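Ticket: Lellow cell 2, open day demo, pick routine stalls between visitors
Opened by: Saranya Arumugam
Queue: Demonstrations and visits
Priority: High (doors open Saturday, 9:30 am)
Status: Closed, one follow-up

Summary
The block demo on cell 2 runs properly from a cold start, then stalls at the approach step if the visitor takes more than 25 seconds to choose a block on the touch panel. The arm holds at the hover position and the panel says "Waiting for target". It has to be cleared from the Kernetti console, and visitors can't reach that. Wrist camera stills from cell 2 attached. 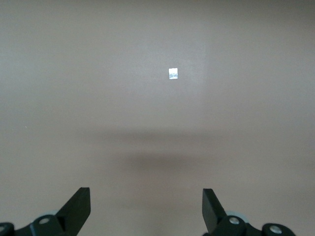
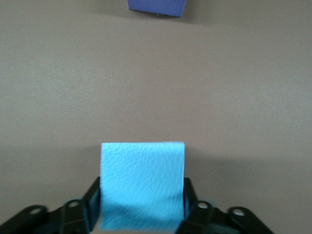
Sreekumar Kurup wrote back at 10:40 asking whether the stall follows the panel or the camera. He wanted the panel unplugged and the same choice sent from the console, with a long wait before it. He also asked which build of the demo script is loaded, as the Toledo site had a similar hang in March and theirs was an old timeout value left in the config.

Saranya Arumugam, 11:15
Panel unplugged, choice sent from console after a one minute wait. Same stall. So it isn't the panel. Build is the one Pernel sent with the visit kit. I haven't changed anything in it except the welcome text.

Log at the time of the stall:
target_request received
target_cache expired
approach: no target, holding
approach: no target, holding
(repeats until cleared)

Sreekumar Kurup, 11:32
The second line is your problem. The script finds the blocks once at the start of the turn and keeps the result for 25 seconds. After that it throws the result away and doesn't look again. At Toledo they had people who knew the demo and picked straight away, so it only came up when somebody stopped to talk.

Two ways to go:
1. Raise target_cache to 80. Quick, but if a visitor shifts a block while they're deciding, the arm will go to the old spot.
2. Set refind_on_expire to true. It looks again before each approach and adds a short pause.

I'd do the second one. Leave the cache value where it is.

Saranya Arumugam, 12:05
Set refind_on_expire to true, saved, restarted the cell. Ran 4 turns with long waits before each choice. No stalls. The pause is noticeable but the guide will be talking at that point anyway.

One odd thing. On the third turn it looked again twice before it moved. Log shows "low confidence, retry". Lights over the cell were on the half setting because the school group rehearsal was going on next door.

Rohani Ginting, 12:20
Please run it again with the lights at full, which is how the hall will be on the day. The half setting is only for the talk at the other end and we've moved that to the lunch room.

Saranya Arumugam, 13:50
Done at full lights. Ten turns, different wait times, two with a block moved by hand during the wait (arm parked, guard closed again before the choice was sent). No retries logged. It went to the new position both times.

Also checked while I was there:
- Stop button by the visitor rail works and the panel shows the right message
- Return to hover after release is at demo speed, not full speed
- Job counter reads 2,688. Leaving it, the guides like to read it out

Balakrishnan Reddy, 14:10
Can the 25 second figure go on the guide card? Last open day I had a family at the panel for ages and I thought I'd broken it.

Saranya Arumugam, 14:25
No need for the figure now. I've changed the card to say: let the visitor take their time, press Choose, the arm will check the table and then go. If "Waiting for target" stays up after that, press Reset on the panel once. If it's still up, call me or Meenakshi Sastry — don't open the guard.

Resolution
Demo script dropped the block positions after 25 seconds and did not look for them again. Fixed by setting refind_on_expire to true in the cell 2 config. Tested at full hall lighting. Config copied to the spare controller.

Follow-up
Ask Pernel to ship the visit kit with refind_on_expire already on. Assigned to Sreekumar Kurup.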